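Home | Programs | Reports | Partners | Contact

Gripper Comparison on Paired Arms: Progress Report to the Geltent Fund
Imville Applied Automation Center
Jul 7, 2024

Shares: 3 | Comments: 2

1. Purpose of the period

This report covers work carried out in June under the second stage of the award. The stage plan called for the Center to compare the Esen and Munro gripper sets on the same pair of arms, using smartphones and phone stands as the test objects. Phones were chosen at the proposal stage for their thin edges and smooth faces, and the Fund approved that choice without changes.

2. Work completed

Both gripper sets have now been mounted, calibrated and run through the full grasp schedule. Each set was given 40 trials per arm, divided between phones lying flat and phones held upright in a stand. In addition, one unattended run of 72 hours was completed with the Munro set to check for drift in the jaw opening. Drift remained within the limit agreed in the stage plan.

The controller software was updated once, before the first trials, and was then left alone for the remainder of the period. Trial logs are stored on the Center's server and will be supplied with the final report.

3. Findings to date

The Esen jaws close faster and hold an upright phone securely when the approach is square to the stand. When the phone is tilted, the jaws tend to touch one edge first and turn the phone before closing. The Munro jaws are slower but tolerate a tilted phone considerably better. Neither set is yet dependable on a phone lying flat. In these trials the fingertip has to slide under the edge, and the printed mat gives a little as it does so.

Overlapping phones remain the hardest arrangement. The camera system often reads two dark phones as a single object – a problem of lighting and contrast more than of the grippers – and the arm then aims for a point between them. Light-colored phones are separated from dark ones more reliably.

Cable routing also required attention. The conduit at the wrist limited rotation on the left arm until it was refitted with a longer loop. The right arm did not need the same change.

4. Workcell

The patterned walls and mat were kept throughout the period so that the camera results could be compared with those of the first stage. Both arms remain bolted to the front rail, and their spacing has not been altered.

Phones in the workcell, on stands and overlapping on the mat: 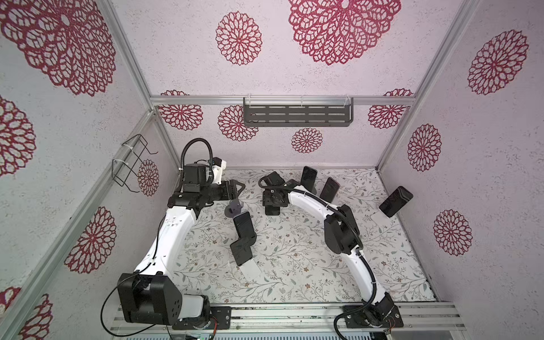
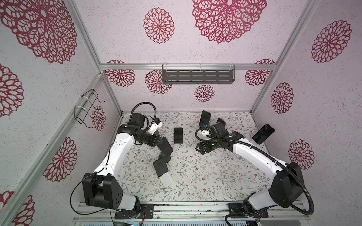 5. Delays and spending

Delivery of replacement fingertips for the Esen set was late, and the flat-phone trials were moved to the end of the period as a result. No budget line was exceeded. The Center does not request additional funds for this stage.

6. Next period

The Center will repeat the flat-phone trials with a thinner fingertip on both gripper sets – the drawings are complete and the parts are on order. A second camera position will be tested for overlapping phones. The Center asks the Fund to confirm whether results for the two arms should be reported separately or combined, as the stage plan allows either form.

Previous report | Next report | All reports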